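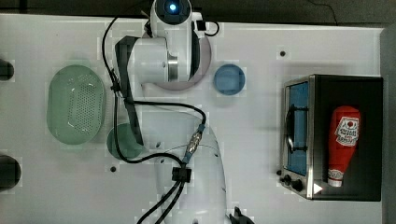 Sort a small kitchenware set on a cleared surface before it goes back into the cabinet. These steps assume a Bornska shelf unit with a 14-inch deep lower shelf. Set the pieces out with space between them so that each can be lifted without moving its neighbor. The green colander sits at the left and the ketchup bottle is on the toaster oven at the right, which leaves the plates between them.

1. Pick up loose food first. Small soft items go into a lidded tub -- the 300 ml Flirard size is enough.

2. Take the bottle out of the oven. Nothing is stored in the oven, even when it is unplugged.
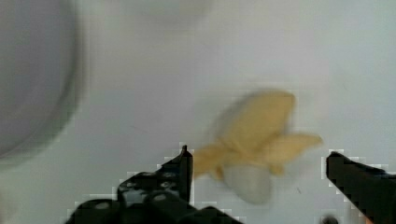
3. Stack the plates by diameter, largest at the bottom. Keep the stack under 9 inches high.

4. Place the colander on top of the stack, open side up. Small bowls nest inside it if they fit flat; otherwise they go on the upper shelf.

5. Wipe the surface from back to front and let it dry.

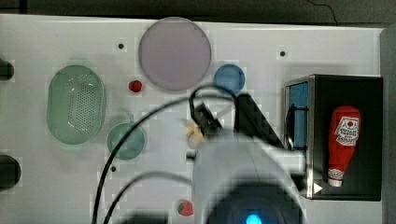

Strawberries and colander on the table, plate toward the back.

Return the oven last, door facing out.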